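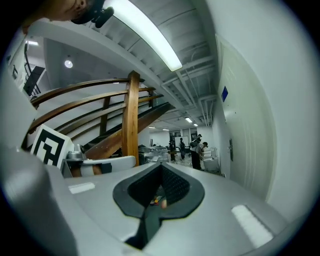

Gray housing, dark mesh in the center, marker block behind.

January, bench 2. Second try at the oak gall ink. Crushed 30 g of galls in the mortar, coarser than last time, and put them in 300 ml of rainwater. Lid on, left on the shelf over the sink. Hélder says Matos always boiled theirs. I want the cold soak first so we have both to compare.

Iron sulfate is the old jar, a bit crusty on top. Scraped that off.
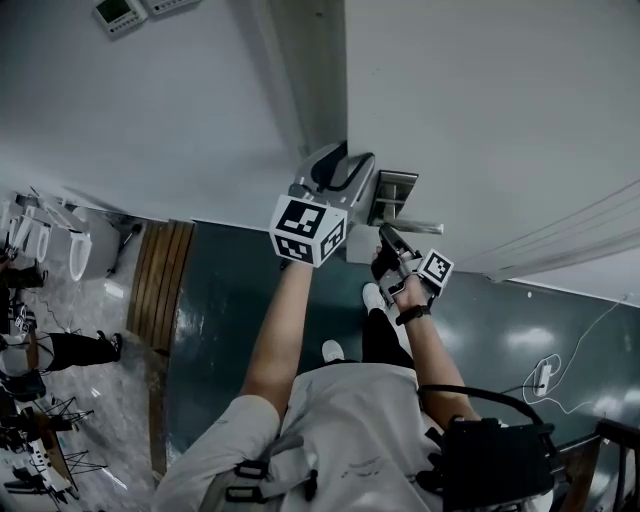
Strained through muslin at 4 pm and got less back than I put in, the galls hold a lot. Added the iron, then gum arabic from the Maline tin. Pale on the brush, darker on paper after lunch the next day. Feathers badly on the Brasura sheet, fine on the heavier stock. Nathalie McIntyre wants nearly 500 ml for the lettering class, so the next batch has to be bigger.

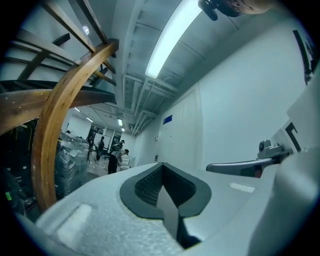

Does the gum go in before or after the iron?
After. Dissolve it in a little warm water first or it clumps.

To do: label the bottles, order galls, wash the muslin.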